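Flandley Folding Service: Progress Report to the Grelell Fund
Period covered: second quarter of the grant, to the end of October

1. Where the work stands

The grant pays for a trial of the Flandley folding service at our Sheikh Street site, where donated clothing and household textiles are sorted, folded and bagged for the shops. Flandley supplies the arm, the gripper, the table and the software as one rented package, with support by phone and a site visit each month. We supply the space, the textiles and the staff time.

At the last report the table had been installed and little else had been done. Since then the system has run on most working mornings. The afternoon runs planned in the application have not started, and we now expect them to begin in the next quarter.

We are reviewing the service as a customer. We did not design any of it, and we have no arrangement with Flandley beyond the rental agreement you have already seen.

2. Work completed

Staff training is finished. All the people on the morning rota can start the system, stop it, clear a jam and change the finger pads. Training took longer than Flandley's plan allowed because the original manual covered an older control screen. A corrected manual arrived in September and has been fine.

We agreed on a short list of items for the trial: towels, pillowcases, trousers, scarves and small blankets. Shirts were on the first list. They were taken off after the early runs, when the sleeves had to be straightened by hand nearly every time. Flandley says shirts are planned for a later release, but would not give a date, and we have not counted on it.

The table was moved away from the loading door. Light from the door changed through the morning and the system was slower to find edges when it did. The new position is better, though there are still shadows under the arm in the early part of the day. We have asked for a second lamp.

Item records are now kept in Flultico, the stock program we already use. The link between Flultico and the folding table was a paid extra. It drops out from time to time and has to be restarted, and the items folded during a dropout are typed in afterward. Flandley has accepted this as a fault and is working on it.

3. Results so far

Towels and pillowcases are the strongest items. The system picks up an edge, makes the fold and moves on with very little help. On a normal morning a member of staff can leave it for up to 30 minutes while working at the next bench.

Trousers are slower. The system does well once the legs are lying flat, but it cannot reliably flatten a pair that arrives twisted. Staff lay them out first, which takes away much of the time saved. Thin lining fabric is a related problem, as the fingers sometimes take hold of the outer layer and leave the lining behind.

Knitted items vary a great deal. Tight knits fold well. Loose ones stretch when lifted and come down a different shape, and the second fold is then made in the wrong place. Flandley reduced the lifting height in a software update and this helped with scarves. We have not seen much change with blankets.

Dark cloth needed separate attention. The system was having trouble telling a folded edge from an ordinary crease on black and navy items, so Flandley adjusted the camera settings during the September visit. Results on dark items improved after that, although we would like another full month of records before we call it settled.

4. Equipment and support

The rental has been reliable in most respects. There have been 2 stoppages that lasted longer than a morning. One was a worn cable and the other was a failed update that had to be reversed. Phone support opens at 11 in the morning, which is late for a site that starts work at 8, and we have raised this with the supplier.

The finger pads wear faster than we were told to expect. Replacement sets are sold in packs of 10, and we opened our second pack in October. The cost is small but was not in the budget. We have covered it from the training line, which was underspent.
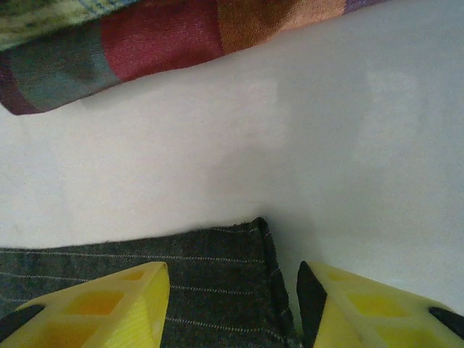 Will the service replace any of the sorting staff?

It is not expected to, since every item still has to be checked for stains, damage and forgotten belongings before it goes on the table, and that work is done by hand.

5. Plans for next quarter

Afternoon runs will start once the Flultico link is stable. We would sooner delay them than have two sessions a day of records to correct.

We will also test mixed batches, with different kinds of items waiting together on the table. So far most batches have been a single type, and the donations do not arrive that way.

Flandley has offered a lower rate for a longer rental. We have not accepted it. The current agreement covers the rest of the grant period, and a decision can wait until the trouser results are clearer.

6. Request to the fund

We ask for permission to move the remaining underspend from training to parts and lighting. No additional money is requested. The revised budget sheet is attached, along with the morning run records and a copy of our letter to Flandley on support hours.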